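Losura Practice Rooms
Grotanby range, simulated household spaces for two-armed robots

We love a good rulebook, and this product grew out of one! Losura Practice Rooms are ready-to-run simulated homes for teams who want to check their robot's manners around furniture before it goes anywhere near the real thing. Every room comes with the Losura House Rules, a plain set of working standards for approaching, reaching, lifting and putting down, and each rule is tied to a check you can run yourself.

The rules were drafted by Demetrio Palacios and have been argued over ever since (in a friendly way). They are short enough to pin up beside a desk. A few favourites:

Stop the base before either arm reaches over a table.
Keep both grippers in view of the head camera during the approach.
Glass is handled last, and one piece at a time.
Chairs are obstacles until the task says otherwise.
If the view tilts beyond the limit you set, the arms hold still and the run is logged.
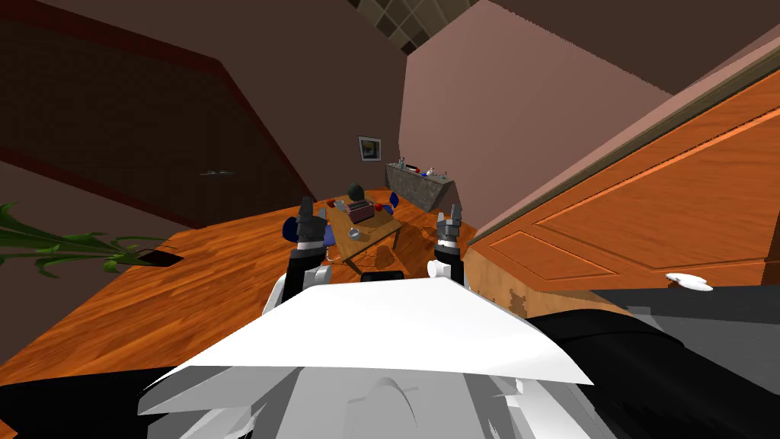
Sitting room, robot's own view: both grippers raised, with the low table between them.

Small tables are where most of the fun is. Things stand close together, a clear bowl is harder to judge than a solid box, and there are chairs to think about as well. The sitting room lets you run the same reach again and again with the objects shuffled, and the log shows which rule was broken, by which arm and at what point in the run. It's wonderfully easy to read – Ramiro Garrido rewrote the log format so that a new starter can follow it without a manual.

What you get
32 rooms, each with its own rule sheet
More than 300 movable household objects
Logs in plain text or spreadsheet form
Speed and force limits you can set per arm
2 licences, for one site

Good practice notes
Run every new task 30 times with shuffled objects before you change any limits. Change one limit at a time and write down the old value. Passing in a Practice Room doesn't replace your own risk assessment, so please keep the two records separate.

Rule sheets last revised Nov 28, 2025. The Tovinura kitchen set joins the range in December, with new rules for drawers and hinged doors – we can't wait to share it!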